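Mestthorpe Neighbours Help Board
Home and Furnishings
Posted April 25, 2020 by teacup_tenant

How do I get a print to stand up against a wall without it sliding down?

I rent, so nails are out. The lease for my flat in Clomalstead has a whole paragraph on them, longer than the one on fire. I have a dark desk pushed up to the wall and I'd like something propped at the back of it, as grown-up people seem to manage in magazines. What I own is a sheet of thick paper, 40 cm tall, with words on it. It stands for as long as it takes me to make tea, then it bows in the middle and lies down on the keyboard.

I've tried Blu Tack (fell off, took paint) and leaning it at a steeper angle (fell off sooner). This is the sort of thing I'm after, a desk or table with the sheet simply standing at the back:

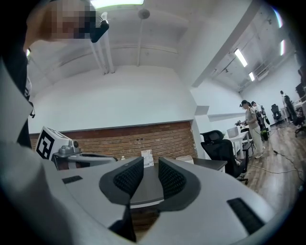
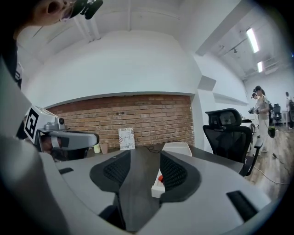 Home and Furnishings, Mestthorpe Neighbours

I like the one with the brick behind it and the two little cups. I have no brick. I do have cups. What keeps the paper up? And does it need to be a frame, because the Droso ones I looked at cost more than the desk did.

gluepot_gary

Get a frame.

marrow_and_sons

Paper on its own will always bow, and the thicker stuff just takes longer over it. You want it stuck to something stiff. Cut a piece of mounting board a few millimetres smaller than the sheet all round, fix the print to it with double-sided tape along all four edges, and it'll stand like a soldier. Foam board does as well and is lighter, but it dents if you look at it.

Then stop the foot from sliding. A dark shiny desk is the worst for this. Two blobs of clear silicone, the little stick-on feet sold for cupboard doors, go on the bottom edge of the board. I got a sheet of 24 from Cantero and have 22 left, should you be passing.

Lean it back a hand's width at most. Put something with a bit of weight in front — a cup will do, though not a full one, as I found out in July with a map of the Lakes.

If the print is worth anything, ignore the tape and do what Gary says.

teacup_tenant

It was four pounds. Tape it is. Board ordered, cups standing by.

1,107 views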